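Home Issues Articles Authors Subscribe

4. Set Length and Streaming Response

4.1 Data

Listening records were obtained from Landivero for ticket holders who had agreed to link their accounts. After duplicate tickets were removed, the sample held 1085 listeners. All had attended one of five R&B shows on the Imenton tour, which opened in January. Each show had a headliner and two support acts. Set lists were taken from the sound desk logs and checked against the printed running order. Where the two differed, the desk log was used.

For each listener we computed the share of total streams that went to the headliner in the two weeks before the show and again in the two weeks after it. Songs played live were coded as old, recent, or unreleased. Unreleased songs could not be streamed during the study window and enter the model only as a property of the set. Covers were coded with the catalog of the performing artist if a studio version existed and were otherwise dropped.
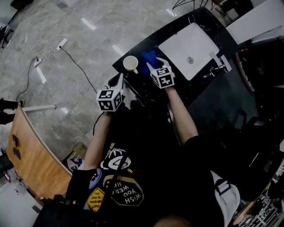 Figure 2. Black T-shirt with colorful graphics and a "WISH YOU WERE HERE" patch; hand-held grippers, blue cloth, and marble countertop.

4.2 Results

Headliner share rose after all five shows. The rise was largest for recent songs placed in the second half of the set and smallest for old songs used as openers. Sets with at least one unreleased song produced a slower decline in listening, and the difference remained when show length and start time were added to the model. Support acts also gained listeners, but the gain was uneven: the act placed directly before the headliner kept its new listeners longer than the act that opened the night.

Ballads deserve a separate note. They were streamed less than up-tempo songs before the shows and more afterward. Joo's coding of tempo was done by ear, and a second pass using beat detection changed the label of very few songs. We report the hand-coded version.
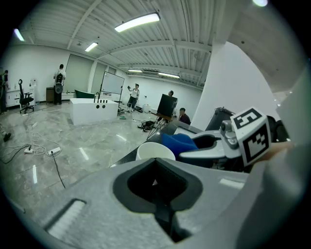
Listening after a show did not spread evenly over the catalog. In the first days, listeners sampled songs from most of the headliner's releases, including tracks missing from the set list. The range then closed quickly and settled on a small group of songs. Plotted with time running downward, the band of songs in use has much the same outline as the opening in the gray gripper body, a rounded funnel that narrows into a slot. The slot portion of the curve is the part that matters for release planning, as it shows which songs are still in rotation when a new single arrives.

4.3 Limits

Ticket holders who linked their accounts are likely to be heavier listeners than the full audience. We had no data on physical sales or on plays through other services. The Bridbridge show started late, and its final two songs were cut. Leaving that show out lowers the estimate for late-set songs but does not change its sign. Weighting by venue capacity had little effect.

This site uses cookies to measure traffic. Accept Manage settings

Comments (3)

mhollow: Did you control for playlist placement? A couple of those recent singles were pushed hard the same month.

Ga-eun Joo: Only in part. Editorial playlists are in the model as a yes/no term. User playlists are left out.

slowjamz_dept: The ballad result fits what I see on my own account after a show. Would like the per-song table if it can be shared.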